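20 May 2026

Up early to finish the wall labels before the gallery opened. I had written them all in April and they read fine then, but now that the paintings are up half of them say too much. I cut most of them down to title, year and medium. The long one by the door I left alone.

Coffee, then two hours of email, most of it about the loan forms.
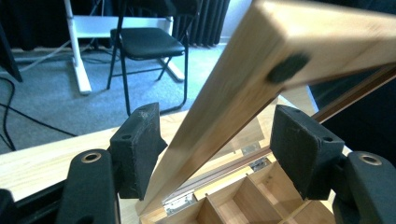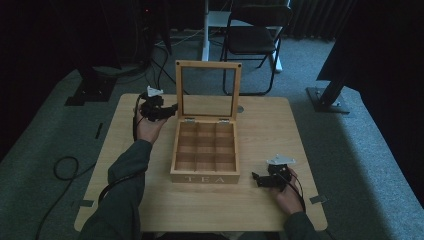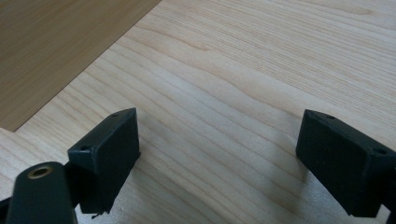 The loan from Zarkirow is finally settled. They are lending us two of the river paintings through the end of the run, and they have dropped the demand for a glass front on the smaller one. I was glad of that. The surface is thick and dry, and glass would have killed it. Their registrar wants a condition report every month. I said yes before she could ask for anything else.

Szabolcs Pap came in at ten to look at the hang. He brought his own tape measure and didn't use it. I had been nervous about showing him the long wall, where the three big gray canvases from the Lirnia years go side by side. He stood in front of them for a good while and then asked me to lower the middle one. I told him they were all on the same center line. He said he knew that, but the middle one is darker at the top and it looks as if it is floating. So we lowered it by two fingers' width and he was right. It bothers me a little that I didn't see it.

We argued about the back room. I want the drawings in there, close together, low light, nothing else. He wants one painting at the far end so that people have a reason to walk in. I said the drawings are the reason. He said I have been looking at them for two years and other people haven't. We left it open. I will try it his way tomorrow with the small green one and see how it looks from the doorway.

He talked over lunch about the studio at Kozma, which I had only read about. No heat except in the one room, and the light came from the wrong side, so he painted in the afternoons and spent the mornings stretching canvas. He doesn't make a story out of it. When I asked whether the gray came from the light there, he said the gray came from the store having gray. I wrote that down for the talk and then wondered if he would mind. I should ask him.

Afternoon was the catalog. The proofs from Sestel arrived and the color is off again. The blues have gone toward purple on every spread, and the detail of the harbor picture looks like a different painting. I held the pages up next to the real thing by the window and marked what I could. I called them and they will run the section again at no charge, but it pushes delivery back, and we may open with no books on the desk. The essay also still has the old title in the second paragraph. I must have read that page ten times.

A couple came in around four, thinking we were open. I let them look at the front room anyway. The woman spent most of her time with the little still life beside the office door, the one I nearly left out. Her husband asked if the paintings were meant to be sad. I said I didn't think so. He said he liked them either way.

Swept up after they had gone and patched the holes from where the middle canvas had been. The patch paint is a shade too bright, but it will be behind the picture.

Still to do: the price list, the lights in the back room, the text for the invitation, which I keep putting off. I also need to call the framer about the drawing with the loose corner – it has slipped in the mat and it can't go up like that.

Home by seven. Soup and bread. My shoulders hurt from the ladder. Read a few pages and gave up on it. Alarm set for six.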